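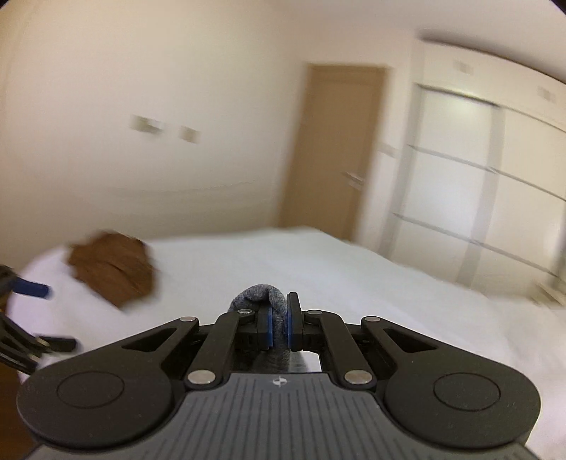
4. Washing and drying knitted items

This section covers socks, jumpers, blankets and other knits on the Griltley washer-dryer. Read section 3 (Loading the drum) first if you have not used the machine before.

4.1 Before you start

1. Turn knitted items inside out. Unfold socks and pull the toes straight.
2. Close zips and remove brooches or pins.
3. Check the care label. If it shows a crossed-out tub, do not wash the item in this machine.
4. Put small items in the mesh bag supplied. Fasten the bag fully and tuck the zip pull under its elastic.

Note: Small items washed without the bag can work their way into the door seal. Run a finger round the fold of the seal after every wash and take out anything you find there.

4.2 Choosing the programme

1. Press the power button and wait for the display to light.
2. Turn the dial to Knits. The display shows 30, the wash temperature in degrees.
3. For wool, press Temp once to change to cold. For cotton or mixed knits, leave the setting as it is.
4. Press Spin until the display shows the low spin symbol. The other spin speeds are not available on this programme.
5. Add liquid detergent to drawer compartment 2. Do not use powder on the cold setting, as it may not dissolve.
6. Close the drawer, then the door. Press Start.

The door locks when the programme begins. To add something you have forgotten, press and hold Start for 8 seconds. The door will unlock only if the water level is low enough – if it stays locked, the item will have to wait for the next load.

CAUTION: Do not pull on the door handle while the lock symbol is lit. A broken handle is not covered by the guarantee.

4.3 Drying

The Knits programme does not go on to the drying stage by itself.

1. When the wash has ended, open the door and take everything out.
2. Shake each item and pull it gently back into shape.
3. Set aside anything made of wool, silk or mohair and dry it flat on a towel, away from direct heat.
4. Put the remaining items back in the drum, leaving the mesh bag out. The drum should be no more than half full.
5. Turn the dial to Dry and press Low.
6. Press Start.

Thick cuffs and heels dry more slowly than the rest. If they are still damp at the end, run Low again or hang the items up overnight.

CAUTION: Never tumble dry items that have been in contact with cooking oil, paraffin or cleaning spirit, even after washing. They can catch fire.

4.4 Cleaning the lint filter

Clean the filter after every drying load. Knits shed more fluff than woven fabrics.

1. Switch the machine off and let it cool.
2. Open the flap at the bottom right and slide the filter towards you.
3. Wipe off the fluff with a dry hand or a soft brush.
4. If the mesh looks grey or shiny, rinse it under the tap and leave it to dry completely.
5. Slide the filter back until it clicks.

The machine will not start a drying programme with the filter missing. Error code F8 means that it is out or not pushed fully home.

Spare filters and mesh bags can be ordered from Zutesmont, spare parts desk. Quote the model number printed inside the door.

Section revised Sun 9 May. Changes: step 4 added to 4.3, wording of F8 corrected.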